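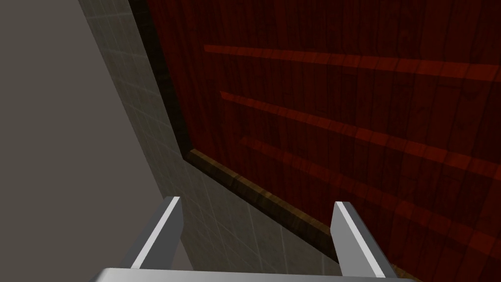 By Nawal Hajji | June 12, 2019 | Workshop notes

I think anyone building a robot arm in a shared shop should spend the first months in simulation, and I say that as someone who prefers a bench and a drill. Our arm at Drillamcombe has two plain parallel fingers. In the simulator it has the same two, and they can sit open over a tiled strip beside red wood for as long as I need to think.

The real one cannot. It shares a bench with 26 members, and I get 11 hours a month there.

Radomír Kováčik disagrees with me. He says a rendered plank has no splinters and a rendered motor never strips a gear, and he is right. We ran 3688 simulated reaches before touching the hardware, and the first real reach still hit the vise.

But it hit the vise slowly, at a speed limit we had picked in the simulator. The repair was one bolt. The last group skipped that stage and spent almost 500 dollars on replacement parts.

I would make it a shop rule. Members vote in August, and Radomír is voting no.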